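Ulora media player, a review after one winter of use

I wanted to have one program that plays all films and series I own, on the television, the laptop and the tablet, and that does not ask me for an account each time. For many years I used a hard disk connected to the back of the television, and the menu of the television showed me file names in one long column. My neighbor Geert Bakker recommended Ulora to me. I installed it in November and I have used it almost every evening until now, so I think I can say something useful.

Ulora consists of two parts. The first is the server, which you install on the computer where your files are. The second is the player, which you install on everything else. Both are free to download. There is also a paid version, and I will come to that later.

Installation

The server was installed in a few minutes on my old desktop computer. You choose a folder, you choose a language, and then it begins to read your files. My collection has 1,058 films and 3,524 episodes. The first reading took the whole night, and when I came down for breakfast it was still busy with the series. This happens only one time. New files are found within a minute or so after you copy them.

You must give the folders correct names before you begin. I did not do this, and I regret it. Ulora expects the year behind the title of each film, between brackets. If the year is missing, it guesses, and if there is a remake it often guesses the remake. I had to correct many old films by hand. The window for correcting is good: you type the title, you get a list with posters, and you click on the right one. But you cannot correct two films at the same time, and after each correction the list jumps back to the letter A. Somebody should repair this.

The player on the television

My television runs Vollix, and there the player is found in the normal store. On the older Vollix models you need at least 14 free places in the program memory, or so the help page says, though I do not know what a place is and I had no problem. The opening screen shows the things you were watching, then the new files, then your folders. I moved the folders to the top, which was easy to find in the settings.

The start is slow. From pressing the button until I see posters I wait up to 18 seconds, and on the laptop the same thing takes only a moment. When it is open it stays quick, and scrolling through the posters is smooth.

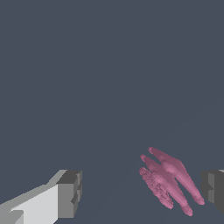 Slate gray, with a gripper finger in the lower left corner.

Picture quality

The most important thing is how the film looks, and here I am mostly satisfied. If the television can play the file as it is, Ulora sends it without changes. This is called direct play, and a small green sign tells you that it is active. If the television cannot play it, the server converts the film while you are watching. My desktop computer is from before I retired, and it can convert one film in normal HD. With two films at once it begins to stutter. A 4K film it cannot convert at all, and the message you get then says "Playback error 7", which helps no person.

Converted films have a softer picture. I saw this mostly in faces and in grass. You can raise the quality in the settings of the player, but it goes back to Automatic after an update. I have now set it three times. 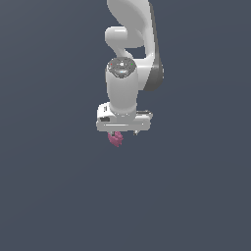
Banding is the fault I looked for most, and I looked for it in every converted film. It means that a soft change of color becomes stripes, like the lines on a map of mountains. A night sky is a difficult test, and so is fog. If you want to check your own server, take something with one large even color in it, for example a plain gray wall, and look at the gray. In direct play I never saw stripes that were not already in the file. When the server converted, I saw them in the sky of two black and white films, at the setting Medium. At High they were gone.

Subtitles

This is for me an important chapter, as I watch films in four languages and I am only good in two of them. Ulora reads subtitles from inside the file and also from a separate file with the same name. It can also search for subtitles on the internet, if you make an account with a subtitle service. The search is quick, but the result is mixed. For a Danish film I received subtitles that were for a different cut and came too late by a whole sentence. There is a button to shift them by half a second for each press. It would be better to type a number.

The size of the letters can be changed, and also the color. I use pale yellow. The choice is remembered for each device and not for each person, so when my sister-in-law Tineke Visser visits us she makes the letters very big and I must make them small again afterwards.

Sound

There is not much to complain about. The night mode makes loud music softer and voices stronger, and after ten in the evening I use it always. On the tablet with wireless headphones the sound was behind the lips in the first weeks. The update of January solved this.
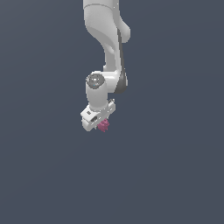

White arm against plain blue-gray.

Watching away from home

I tested this in Predusdale, where we rent the same small house each year. The internet there is weak in the afternoon and better at night. The player noticed this by itself and lowered the quality, and the film stopped only two times in one evening. To watch away from home you need to open a port in your router or to pay. My nephew Gijs Coppens opened the port for me, and he told me to use a long password. I did.

You can also download a film to the tablet before you leave. In the free version this is limited to five films at the same time. A series counts for each episode separately, which I find a bit greedy.

Free or paid

The paid version gives you unlimited downloads, use away from home without the port, separate profiles for the family, and faster conversion if your computer has a suitable graphics card. Mine does not have it. You pay by the year, or one time for always. I tried the paid month and then went back to free. If there were children in the house I would pay for the profiles, as now every person sees every film, and also the list of what was watched last night.

The free version shows no advertising during a film. In the menu there is a row with the name "Discover" that shows things from other services. It can be hidden under Settings, Home, Rows. Do it on every device, the setting does not travel with you.

Compared with Mulder

Before the winter I tried Mulder Home Cinema for some weeks, and my friend Wim Leemans still uses it and will not change. Mulder starts faster on the television and it has better sorting: you can sort by director, by length, by the date you bought the film. In Ulora I can sort by title, year and date added, and that is all. But Mulder has no player for my tablet, and it lost my place in a film several times. Ulora has never lost my place. I can stop in the living room and continue in bed, and it is exact to the second.

Help and support

The help pages are written clearly, though some of the screenshots are from an older version. I wrote once to the support by email about the error 7. After four days I received a friendly answer from Nathalie Dekker, who explained that my processor is too old for this kind of file and which kind I should look for if I buy another. She did not try to sell me the paid version. The forum is faster, but there you must read through many opinions.

What I like: direct play works well, it remembers the place, easy correction window, night mode for sound.

What I do not like: slow start on Vollix, poor sorting, quality setting that goes back after an update, error messages with only a number.

My score is four out of five. I would wait with buying the one-time license, as they announced a new version for July and it is not yet said if the old licenses stay valid. When I know more I will add it under this review.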